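Schraube für Schraube rückwärts

In einer Werkstattgemeinschaft in Prekow bringen drei Frauen zwei Roboterarmen bei, alte Bürorechner zu zerlegen. Das Schwierigste daran sind die Verriegelungen.

Text: Catarina Pacheco

Die Werkstatt Zernach liegt im Erdgeschoss einer früheren Druckerei. Vorn stehen Drehbank und Bandsäge, hinten geht es durch eine Brandschutztür in den Raum, den alle nur das Labor nennen. Wiebke Buschmann hat dort seit Januar einen Schlüssel. Sie ist gelernte Mechatronikerin und arbeitet tagsüber in der Instandhaltung eines Verpackungsbetriebs. Abends kommt sie her und nimmt mit zwei Roboterarmen Computer auseinander.
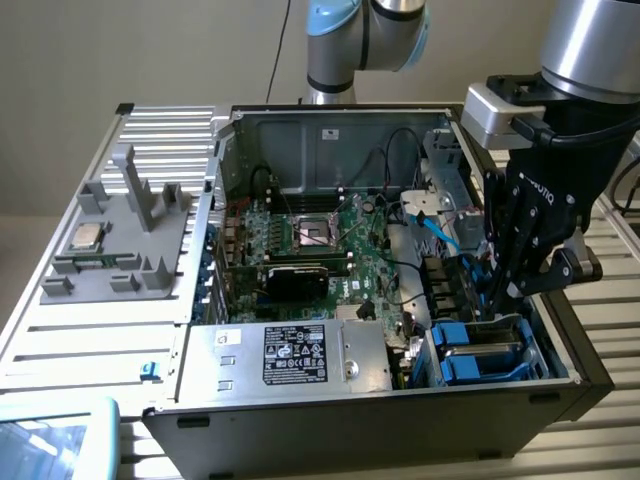

Lesezeit: 4 Minuten

Angefangen hat es mit einem Stapel ausgemusterter Rechner. Eine Berufsschule hatte der Werkstatt 26 Tower überlassen, unter der Bedingung, dass die Festplatten ausgebaut und vernichtet werden. Von Hand wäre das an einem Wochenende erledigt gewesen. Buschmann wollte aber wissen, ob es auch anders geht. Die Mehrheit der Mitglieder war einverstanden, solange die Drehbank frei blieb.

Das Projekt heißt Meltetti. Der Name stammt von Puspita Latuheru, die die Steuerung programmiert, und bedeutet nichts. Latuheru hat Informatik studiert und das Studium nicht beendet. Für die Arme und den Tisch hat die Gruppe bisher 4.000 Euro ausgegeben, alles gebraucht, das meiste aus einer Betriebsauflösung. Dazu kamen viele Abende, an denen Kabel verlegt und Endschalter getauscht wurden.

Der Ablauf ist immer derselbe. Ein Mensch legt den Rechner auf die Seite und öffnet das Gehäuse. Danach sollen die Arme übernehmen: Festplatte entriegeln, herausziehen, ablegen. Prozessor aus dem Sockel nehmen, ablegen. Anschließend das Ganze in umgekehrter Reihenfolge, denn ein Teil der Rechner soll mit neuen Laufwerken wieder in Betrieb gehen.

»Das Herausziehen ist leicht«, sagt Buschmann. »Vorher muss aber die Klammer aufgehen, und die ist für Finger gebaut.« Die Laufwerke sitzen in Kunststoffträgern, die sich an zwei Laschen zusammendrücken lassen. Drückt man zu schwach, rastet der Träger nicht aus. Drückt man zu stark, bricht die Lasche. In den ersten Wochen brachen zehn davon. Solange Pons hat sie in einem Marmeladenglas gesammelt, das auf der Fensterbank steht.

Pons ist die Dritte im Team. Sie kommt aus dem Modellbau und ist für alles zuständig, was Teile festhält. Ihre Vorrichtungen entstehen auf dem Drucker im Nebenraum, meist über Nacht. Die erste hatte nur eine flache Mulde für den Prozessor. Er lag darin gut, ließ sich aber schlecht wieder greifen, weil die Kanten zu hoch waren. In der nächsten Fassung saß er höher, dafür kippte die Festplatte um. So ging das eine Weile. Inzwischen ist Pons bei Fassung 15.

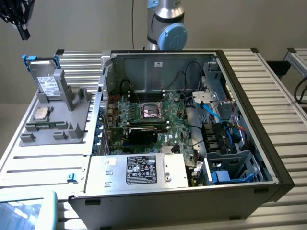

Pons zeichnet ihre Vorrichtungen am Küchentisch, mit Messschieber und einem ausgebauten Teil daneben. Die Maße nimmt sie immer selbst, auch wenn es ein Datenblatt gibt. An den Aufnahmen gibt sie ein wenig Luft zu, an den Anlageflächen keine. Die Festplatte steht bei ihr aufrecht, mit den blauen Griffen nach oben, damit der Greifer sie von oben fassen kann; der Prozessor liegt weiter unten in einer eigenen kleinen Vertiefung. Liegend hätte die Platte mehr Halt, sagt Pons, aber dann müsste der Arm sie beim Einsetzen erst drehen, und jede Drehung kostet Genauigkeit.

Latuheru arbeitet am anderen Ende des Problems. Sie führt die Arme durch einen Ablauf, speichert die Positionen und lässt ihn dann langsam wiederholen. Früher legte sie feste Punkte an und wunderte sich, dass am nächsten Abend alles um ein paar Millimeter danebenlag. Der Rechner war zwischendurch verschoben worden. Jetzt wird vor jedem Durchgang die Lage des Gehäuses neu eingemessen, an zwei Ecken und am Netzteil. Das dauert, erspart aber verbogene Bleche.

Am meisten Respekt hat sie vor dem Sockel. Der Prozessor muss senkrecht abgehoben und ebenso wieder aufgesetzt werden, und der Haltehebel verlangt eine Bewegung, die erst zur Seite und dann nach oben führt. Beim Einsetzen hilft Latuheru bislang mit der Hand nach. »Ich würde gern schreiben, dass das automatisch läuft«, sagt sie. »Im Protokoll steht: mit Hilfe.«

Das Protokoll führt sie in einem karierten Schulheft. Jeder Durchgang bekommt eine Zeile, dazu ein Kürzel für den Fehler. K steht für Kabel. Das K kommt oft vor. Starre Teile liegen dort, wo sie hingehören, ein Datenkabel liegt jedes Mal anders. Buschmann hat vorgeschlagen, die Kabel vorab mit Klettband zur Seite zu binden. Latuheru ist dagegen, sie will den Rechner so haben, wie er aus dem Büro kommt. Die beiden haben sich darauf geeinigt, es abwechselnd zu machen.

Gelegentlich schaut Iraís Chávez vorbei. Sie betreibt im Ort den Reparaturladen Montes und würde die aufgearbeiteten Rechner abnehmen. Die Geschwindigkeit der Arme beeindruckt sie wenig, sie selbst braucht für eine Festplatte ein paar Handgriffe. Sie interessiert sich mehr für die Vorrichtungen. Eine ältere Fassung hat sie mitgenommen und benutzt sie im Laden als Ablage, ganz ohne Roboter.

Als Nächstes soll der Arbeitsspeicher drankommen. Die Riegel sind schmal und stehen eng, der jetzige Greifer ist dafür zu breit. Pons hat Fingeraufsätze entworfen, zwei Paar liegen schon gedruckt in der Schublade. Vorher will Buschmann noch das Spiel in einem der Gelenke beseitigen. Das Ersatzlager ist bestellt.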